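Gakenmont Print Shop Job Log

Version 1.2
Last updated 2024-04-09

What this is

A table of print and copy jobs taken in at the Gakenmont counter, one row per job. It was kept first on paper and typed up later. There are 1157 rows. The log covers walk-in work only. Orders placed by mail or through the Trorance branch went into a separate book and are not included.

Files

jobs.csv: the main table
paper_codes.csv: short codes for paper stock, with the full name of each
closed_days.txt: days the counter was shut, one per line
CHANGES.txt: what was fixed in each version

Columns in jobs.csv

job_id: whole number, never reused
day_in: day the job was taken
day_out: day it was picked up, blank if never picked up
kind: flyer, form, booklet, poster, card or other
sheets: sheets of paper used, counting spoiled sheets
stock: code from paper_codes.csv
sides: 1 or 2
rerun: yes or no
note: free text as written at the counter

The kind column has 6 values. Older rows used "leaflet" as well, and these were changed to "flyer" in version 1.1.

Known problems

Jobs over 200 sheets were sometimes split across two rows with the same note. We left them split. If you add up sheets by job, match on note and day_in first.

The rerun column was not filled in before October of the first year. Blank means unknown there. It does not mean no.

In 20 rows the day_out is earlier than the day_in. These are typing errors, and the paper pages were too faded to settle which date was wrong.

Stock code MZ stands for Mazandarani cream. The supplier changed the weight partway through and kept the name, so MZ covers two different papers.

Names and phone numbers were taken out of the note column. Tell us if you find one we missed.

Loading

The files are UTF-8 with commas between fields and a header row. Notes may contain commas and are quoted. Read job_id as text if your spreadsheet program likes to reformat numbers.

Pictures

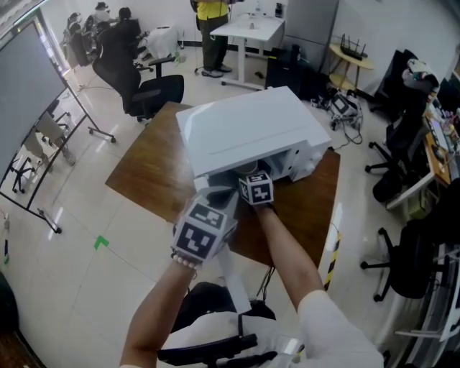
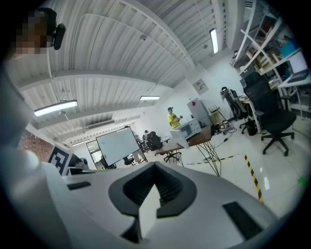 Terms of use

Free to use and share for any purpose. Please credit "Gakenmont Print Shop Job Log" and give the version number. The paper names in paper_codes.csv come from the Fikeritz price list and are included for reference only.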